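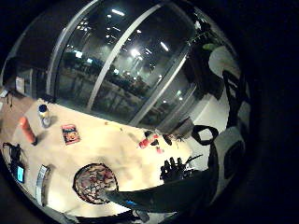
October
By the Grekonier team
Print this page | E-mail this page

About us

Grekonier writes software for robot arms that work on tables and benches. We do perception, grasp planning and the tools that go with them. We don't build arms or sell them.

The company began at Hirside with three people and one planner. Our main product is Hadetti, which takes in wide-angle views from the wrist, works out what is within reach and plans a path to it. Fisheye views bend straight edges badly near the rim, so Hadetti keeps the lens model in the planner and does not flatten the picture first. It costs some computing time and saves a lot of trouble with objects at the side of the table.

Sarmiento is our replay tool. It lines up recorded views with gripper motion so that an engineer can step through a failed grasp and mark where it went wrong. Over 299 test tasks are kept in it, and every release of Hadetti is run against them. We publish the failures with the release notes.

We work mostly with everyday objects: bottles, cables, phones, small boxes. Customers get the source for the drivers, 76 pages of manual and a reply from an engineer.

Print this page | E-mail this page

Comments (3)

Does Sarmiento run without Hadetti? We have our own planner.

Yes, it reads plain log files. See chapter 2 of the manual. - Grekonier

The manual link on the Hirside page is broken, by the way.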